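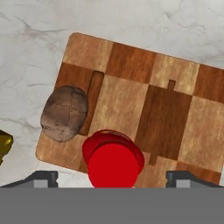
La visita empezaba a las diez, pero a menos cuarto ya había gente en la puerta de Rorier. Nos dieron una pegatina con un número. A mi hija le tocó el 104 y a mí el 54, aunque habíamos llegado juntos. Ella se la puso en la frente y no quiso quitársela.

Nos llevaron a la sala de simulación, al fondo del pasillo. Había sillas plegables y una pantalla grande en la pared. La ingeniera explicó que allí los robots practicaban antes de tocar nada de verdad. Trabajaban en una cocina hecha por ordenador, con su encimera de mármol y su tabla de cortar. La tarea de esa mañana era coger una pieza roja.

– ¿Qué es? – preguntó mi hija.

– Un cilindro – dijo la ingeniera –. Para el robot, solo eso.

– Parece un tapón.

Un señor de la primera fila quiso saber si lo marrón era una patata. Su mujer dijo que era una seta. La ingeniera miró la pantalla un momento y contestó que para esa prueba daba igual.

Yo había trabajado nueve años en el almacén de Brandum, hasta que cerraron la línea de envasado. También cogía cosas redondas y las ponía en otro sitio. No lo dije. Me había apuntado a la visita porque en octubre abrían plazas para supervisar las pruebas y quería ver la sala antes de echar la solicitud.

La ingeniera nos contó que repetían el ejercicio 1,000 veces y luego cambiaban algo, la luz o la posición de la pieza. Preguntó si alguien quería dar la orden. Mi hija levantó la mano antes de que terminara la frase.

Le enseñaron la tecla. Los dos dedos grises estaban abiertos, uno a cada lado de la pieza roja. Pulsó y se quedó con el dedo puesto. La pinza se cerró, la pieza resbaló y salió rodando por la tabla.

– Lo he roto – dijo.

– No. Ha contado como intento.

Volvió a pulsar. A la tercera, la pieza subió y el señor de la primera fila aplaudió.

A la salida cogí un impreso del mostrador. Lo rellené en el autobús, apoyado en la mochila de mi hija. En la casilla de experiencia puse Brandum, nueve años, manipulación de piezas. Ella seguía con el 104 en la frente y abría y cerraba dos dedos delante de la ventanilla.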